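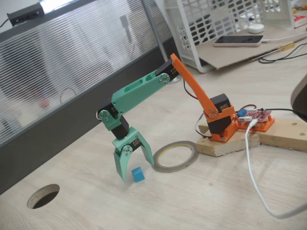 Printed arm over the blue test cube, before the grip.

Elbow servo drops out mid-reach

vlengyel
Printed arm, hobby servos, red controller board next to the base. On a pick cycle the elbow lets go on the way down and the forearm falls onto the table. First fault came at cycle 173. After a restart it repeats every 25 cycles or so. No error in the log. Supply is a Fesau bench unit. Any ideas?

k_kelemen
Brownout. Stall current on the elbow pulls the rail down and the servo resets. Put a scope on the servo supply at the connector, not at the bench unit.

aranka.f
Not convinced. A rail dip would normally upset the wrist and gripper too. Do they hold?

vlengyel
They hold. Only the elbow goes limp.

aranka.f
Then look at the elbow cable. It runs down beside the upright link and flexes on every cycle. I had a Cattaneo kit with the same symptom, broken strand at the crimp.

k_kelemen
One servo resetting alone is still possible. The elbow carries the most load after the base, so its local voltage is lowest. Measure before swapping parts.

gal_gy
Whichever it is, keep fingers out from under the forearm while testing. Those screw heads hurt.

vlengyel
Scoped it. Rail stays flat through the fault. Wiggling the elbow plug with the arm parked reproduces it 3 times out of 4. New cable ordered.

k_kelemen
Fine, cable. I would still add a capacitor.

aranka.f
Leave more slack at the joint when you fit it.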